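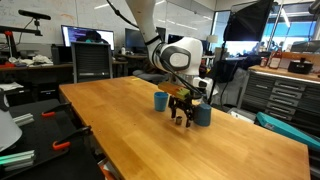
*Thread, 16 posts · 4 min read*

**1/** Notes on the wooden table, for those who asked about the finish and the seam. Solid planks, edge-glued, oil on top. I've had it through one full winter and one full summer of heating and cooling.

**2/** Dimensions first. Length 185 cm. The planks run the long way and the joints are visible. If you want a top with no visible joints, buy a veneered one and skip the rest of this thread.

**3/** Color. It was much paler when I bought it. The honey-orange is oil plus time. One coat of tinted oil, two of clear. The tinted coat did most of the work and I would dilute it if I did it again. Under warm bulbs it reads more orange than it does in daylight.

**4/** Sanding schedule: 80, 120, 180, stop. Saranya Kurup took a test board all the way to 1000 and the oil sat on the surface and stayed tacky overnight. Her board is lovely to touch and marks if you look at it.

**5/** Glue lines. Two of them opened slightly in January, wide enough to catch a fingernail. I did nothing. By April they had closed. Filling a seasonal gap in the dry months gives you a ridge of filler in the humid ones.

**6/** The black surface butted up against it on the left is a separate piece. Different material, different movement. I did not glue or screw the two together and don't recommend it.

**7/** What's along the boundary is a pair of bar clamps, black with orange-red ends. Total hardware cost was zero because I owned them already. They come off by hand and leave no holes in either piece.

**8/** Clamp pressure: snug, then a quarter turn. Oiled softwood dents well before a clamp reaches its limit. Put a scrap of cork or thin ply under the pad if the clamp is going to live there. I learned this on the underside, where the dents don't matter.

**9/** Clamp spacing on my setup is 406 mm, center to center. There's no theory behind that number. It's where the legs weren't.

**10/** Height matching. The two surfaces started 3 mm apart. Shims went under the feet of the lower one. Shim at the feet, check with a straightedge across the seam, load both sides, check again. The second check is the one that counts.

**11/** Drinkware. Two blue cups, not the same blue. The brighter one is standing rim up and the grayer one is rim down. Both are wider at the rim than at the base, and that matters more to an oiled top than you'd expect.

**12/** Rim down puts the largest circle in contact with the wood and shuts the air in. A cup that is even slightly damp will leave a ring that way. Rim up on the narrow base leaves a smaller ring, and only if the outside is wet. Dry the cup, then turn it over.

**13/** Ring test, done on an offcut with the same three coats. Wet rim down for one hour: faint ring, gone by evening. Wet rim down overnight: pale ring, still there a week later. Light rub with a gray pad and a little oil removed it. Wet base, rim up, overnight: partial ring, gone in two days.

**14/** Tape. There is a small strip of yellow tape near the far edge. General advice for oiled wood: pull tape back low and slow, along the grain, and wipe the spot with mineral spirits afterward if it feels sticky. Don't put any tape on a coat that hasn't cured. Osvaldo Zanetti lost a patch of finish about the size of a stamp doing that.

**15/** Cleaning. Dark specks show up on this color more than they would on walnut. Dry brush first, then a barely damp cloth, then a dry cloth. If you start with the damp cloth you drag grit across the oil and put fine scratches in it. No spray cleaner. Re-oil when water stops beading, which for me is twice a year.

**16/** Replies to the DMs, in one place:

- Francine Landry: yes, the office chair arms would hit the edge on most tables. Measure from the floor to the top of the arm and compare it with the underside of the table.
- Pramila Bansal: hardwax oil will work over my schedule, but stop at 150.
- Renzo Marino: the bar clamps are ordinary ones. Any pair with enough jaw depth to clear both edges will do.
- Several people: no, I don't sell these. I'll post the underside and the leg joints once I've retightened the bolts.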